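Notes for talk, Olton session, April 2026
Speaker: Yanti Sutanto

Start with the siren. It went at the Birkotwood fuel store and most people in the village took it for a drill. The leak was from a valve on tank 2. No one was hurt, but 158 households were told to stay indoors and shut their windows.

Say what the monitors are for. They sit on the fence and on the school roof and take an air reading every few minutes. On the night they worked. The readings went to the operator's control room and stopped there. The council got them 24 hours later.

Pause here. Ask who in the room has had an official alert on their phone.
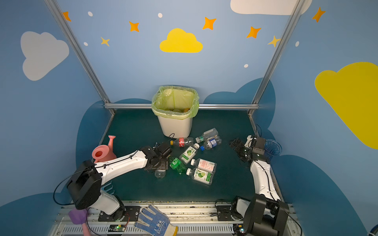
Next, the two statements. The operator said the leak was small and contained. The regional office said it was still looking into it - same evening, an hour apart. People believed whichever they read first.

Endang Lumbantobing's point about distance: the plan covers homes within 500 metres of the fence. The Ferreira estate is just outside that line and got no call at all. Read her paragraph out in full, don't shorten it.

What we are asking for: readings shared with the council as they come in, and one agreed statement. The plan is up for review in June.

Leave time for questions. If asked about Arnutetti, say that report is not out yet.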